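Setiawan Grooved Cutting Board, Rectangular, Large: Review After Daily Use

Reviewed by Ardalan Ghaffari
Category: Kitchen / Prep surfaces

Summary
Rectangular wooden board with rounded corners and a shallow juice groove. Good working surface, adequate liquid control, average stability on stone. Recommended for general prep. Not recommended as a dedicated carving board.

Background
The board replaced a plastic Bominitz that had warped enough to rock on its center. I bought the Setiawan in April at the normal retail price and have used it every day since. No discount was applied and the seller does not know this review exists. I cook for two people most evenings and for a larger group on weekends. Typical load is onions, root vegetables, herbs, bread, and one roast a week.

The knives used were a chef's knife, a bread knife and a short paring knife, all sharpened on the same stone before testing started.

Surface
The board arrived with a light factory oil finish. The first two washes raised the grain slightly. I sanded once by hand with fine paper, wiped it down and applied food-grade mineral oil. The grain has not raised again.

Knife marks are visible under a low light and can be felt with a fingernail. They are shallower than the marks on my old board after the same period. The chef's knife holds its edge noticeably longer than it did on plastic, although I have no instrument for this and am going by how it handles tomato skin.

Color is a warm medium brown. Mine has a lighter stripe running diagonally down the left portion. Buyers who want a uniform tone should look at boards in the store before ordering.

Groove
The groove is the weak point. I poured measured water onto a level board until it overflowed. Capacity was 50 ml. That is enough for tomatoes, citrus or a rested steak. A roast chicken carved too early filled it and ran over the near edge.

The shallow profile does have one advantage in cleaning. A folded cloth clears it in a single pass, and there is no hard corner at the bottom for residue to collect in. The older Etodo board I borrowed from Siamak Daneshvar for comparison has a much deeper groove and needs a brush.

Stability
There are no feet. On my marble counter the bare board moved under heavy chopping, mostly when cutting squash. A damp cloth underneath stopped the movement. Thin silicone matting also worked and does not hold moisture against the wood. On a laminate table the board stayed in place without help.

The absence of feet means both faces can be used, but the groove is on one face only. I keep the plain face for bread.

Size in use
Measure your counter first. With the toaster oven pushed to the back, the board takes up most of the free run of my counter, and smaller items end up around it. I keep a small round board for garlic and cheese, mainly to avoid moving the big one.

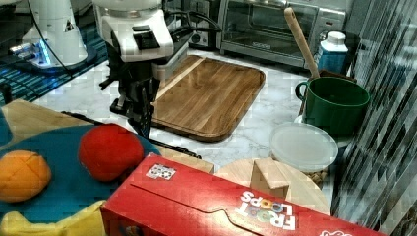 Grooved board on marble, with the toaster oven behind and the small round board at lower right.

Rounded corners are comfortable to grip when carrying the board to the pan. There is no handle or finger recess, so lifting it flat from the counter requires sliding one edge over the side first. With wet hands this is awkward.

Care
Hand wash only. I rinse both faces, dry with a towel and stand the board on its long edge for 20 minutes before putting it away. Oil goes on once a month. If you dry only the top face, expect some cupping. Mine developed a slight bow in the second week after being left flat on a wet counter overnight, and it flattened again after a day standing up.

Smell has not been a problem. Onion odor was removed with coarse salt and half a lemon.

Compared with the Grutulcombe
The Grutulcombe board of similar size is the obvious alternative. It has a deeper groove and recessed grips on the short sides. It weighs 700 g more on my kitchen scale, which helps on stone and is a nuisance at the sink. Its finish was rougher out of the box and needed two rounds of sanding. For someone who carves every week I would choose the Grutulcombe. For vegetables and bread I prefer the Setiawan.

Pros
Even, flat surface after first sanding
Easy to clean groove
Comfortable corners
Both faces usable

Cons
Low groove capacity
Slides on marble without a cloth or mat
No grips
Tone varies across the board

Rating: 4 out of 5

Update, 14th July: Re-oiled and checked against a steel ruler. Still flat on both faces. No cracks at the end grain. Rating unchanged.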